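Minutes, Vekdale Lake Water Users, regular meeting
Tuesday, July 31, 2012, grange hall, back room
Taken by the secretary

Called to order late, after the door key was found. Nine members present, which is a quorum by the bylaws and by nothing else. The February minutes were read and approved with one correction: the word "resolved" in the item on the leaking standpipe was changed to "discussed."

## 1. The Warkier proposal

Warkier sent a revised offer to replace all 32 household meters with ones that report by radio. The price is now $3838 for the first stage. The letter calls this a saving. A member asked what it was a saving on, and the chair read the letter again, and it doesn't say.

The first stage covers the base unit and training. It doesn't cover the meters. The secretary asked that this be written down plainly, so it is.

Points raised against:

- The present meters are read twice a year by walking past them. The walk takes a morning.
- The offer promises to "identify losses." We already know where the loss is. It's the standpipe.
- Warkier's list of other customers has one lake association on it, Larnumora, and Larnumora has its own well and a paid operator.

Points raised for:

- Winter readings could be had without digging out the lids.
- The member who does the walk would like to stop doing it.

The second point was felt to be the stronger of the two. Moved to table the proposal until Warkier puts a price on the whole job. Seconded. Carried, one against.

## 2. Water test results

The spring sample came back clean. The June sample came back clean too, but the lab slip has our old name on it and a collection time when the hall was locked. The chair believes this is a typing error. The secretary would like to believe it as well and has asked the lab for a copy of the intake sheet. No action until that arrives.

## 3. Saarinen Road ditch

The county says the ditch along Saarinen Road is ours. We say it belongs to the county. The county's proof is a map on which the ditch doesn't appear. A letter was drafted last year and there's some doubt about whether it was mailed. The chair will mail it, or mail it again.

A suggestion that we simply clean the ditch ourselves was not well received. Once we clean it we own it, was the general view.

## 4. Dues

Paid to date: 26 households. The rest have had two reminders. It was proposed to send a third reminder in a firmer tone. The secretary pointed out that the second one was already in a firmer tone and brought in no money. The late fee in the bylaws has never been charged to anyone. Moved to charge it. Seconded. Discussion went on for some time, mostly about neighbors. Motion withdrawn.

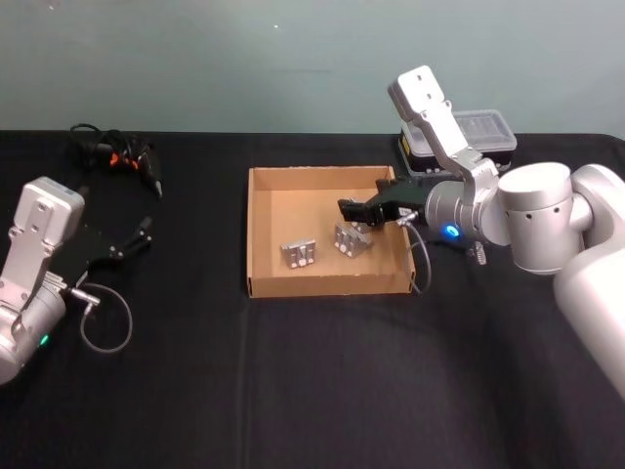

## 5. Standpipe

Still leaking. A new washer was fitted in the spring and the report at that time was that the problem was fixed. Members who live below it disagree. Two opinions were offered on the cause, frost damage and the washer being the wrong size, and both were held with great confidence by people who hadn't looked at it.

Agreed to get one written quote from a plumber, to include digging down to the valve. Spending limit left open, over the secretary's objection.

## 6. Other business

The sign at the boat ramp still gives the phone number of the previous chair. This was first brought up three meetings ago. It will be painted over.

A request to hold meetings by email was put forward again. Asked how votes would be counted, the member in favor said that could be worked out. It can be brought back when it has been.

Next meeting to be set once the Warkier figures come in. If they don't come in, the chair will set a date anyway.

Adjourned. The key goes back on the hook inside the porch, left side.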